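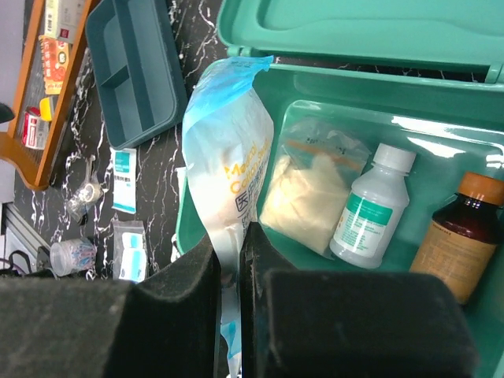 May
By Sizwe Maluleke

Fouad Bataineh has been restocking first aid boxes for 5 years, for small workshops mostly, a couple of dance schools, a ferry kiosk. He works out of a back kitchen. I caught him between two deliveries, he had until 2 p.m. and kept looking at the clock.

"Everything out first," he said before I'd sat down. "Everything. People want to top up. They open the lid, they see a gap, they push something in the gap. Then you get a box with four rolls of tape and no gauze."

So, everything out. Tray out too, if the box has one that lifts. He likes a lift-out tray, the kind with dividers, for the small stuff — plasters, safety pins, tweezers. Big things go underneath. Bottles standing, bags standing if they'll stand.

Why standing?

"You read the top of it. You're bleeding, you've got one hand. You're not going to turn over six packets."

He told me about a joinery shop called Kalholm, one of his first regulars. Their box was on a high shelf behind the paint. Good box, well stocked, and the foreman needed a chair to get at it. Fouad moved it to the wall by the sink and says it's the most useful thing he ever did for them, and he didn't charge for it.

I asked what he finds in boxes when he opens them up the first time.

"Coins. Batteries. A lot of batteries. Sugar packets, for somebody who gets faint, okay, that one I understand. Once a whole set of keys, they'd changed the locks over those keys." He laughed. "And old medicine. Always old medicine."

That's his big subject, the old medicine. Bottles with the label rubbed down so you can't read a date. Pills somebody brought from home in a different bottle. Anything he can't read he pulls, no discussion, and it goes back to the pharmacy for disposal. Last year he kept a tally for his own interest and pulled 137 items from customers' boxes, and more than half were things you swallow.

"A work box, I don't put pills in at all unless they ask me. A home box is different. At home you know who's going in there. But then you keep the box up high or you lock it, if there's kids. I do both."

And the liquids? He stopped to think about this one. Antiseptic in a glass bottle is fine by him, lots of families swear by the brown kind and he grew up with it himself. But glass wants something soft next to it. A bag of gauze, a bandage roll, a bag of cotton swabs. He packs soft, hard, soft. And cap tight, then tighter, then he stands the bottle upside down on a paper towel for an hour before it goes anywhere near his dressings.

"I lost a full box to one loose cap. Brown all through it. Every pad. That was maybe 70 dollars of stock, for a cap."

His wife calls the paper towel thing the exam. Some bottles fail.

Swabs he's picky about. He wants the bag closed again after each use, folded over and clipped if it won't seal. An open bag in a box picks up fluff and whatever else, and then you're putting that on a cut. Same with gauze. He'll accept loose pads in a zip-lock bag for cleaning around a scrape, or for padding, but for the wound itself he wants a sterile one in its own sealed wrapper. "If the wrapper is torn it's a pad for wiping the table. It's not a bad pad. It just got a new job."

We got onto boxes. He's used all sorts. There was a soft pouch from a place called Pustix that he liked for cars until the zipper went on three of them. He tried an Arska case, metal, handsome, weighed a ton, and the lid came down on your fingers. These days he goes for plain hard plastic with a hinged lid and a see-through insert if he can get it.

"See-through is worth paying for. You look down the side and you know. Color I don't care. Well. I care that it's not the same color as the toolbox."

Do people keep it up, after he's gone? Long pause.

"Lefèvre does." Lefèvre is a bakery, burns mainly, and they go through burn dressings like you'd expect. The owner has a pencil on a string inside the cupboard door and a sheet of paper. You take something, you write it down. Fouad turns up every couple months and fills what's on the paper. "Ten minutes. In and out. They give me a loaf." Others he finds exactly as he left it, which worries him more, in a shop with knives.

For a household his advice was short, he was putting his jacket on by now. Clear a table, a big one. Tip it all out. Dates first, anything past goes in one bag. Anything open that should be closed goes in the same bag. Wipe the inside of the box, let it dry properly with the lid up, have a coffee. Then heavy stuff at the bottom, tall stuff against a side, tray last. Do it when the clocks change so you don't have to remember seperately.

"And shut the lid and shake it a bit. If it sounds like a drawer of forks, start again."

Anything people forget to buy?

"Scissors. They've got beautiful bandages and nothing to cut them with, they're using the bread knife. And gloves, and write the doctor's number on the inside of the lid, with a marker, a real one. The phone's always flat that day."

He was at the door, then came back for a roll of tape he'd left by the kettle. I asked if his own box at home was in good shape. He said he'd checked it that morning becuase he knew I'd ask, and the tweezers were missing. His daughter has them, he thinks, for a model boat.

Filed under: Home & Household, Interviews, Small Trades

Contact us | Copyright, all rights reserved | Back to top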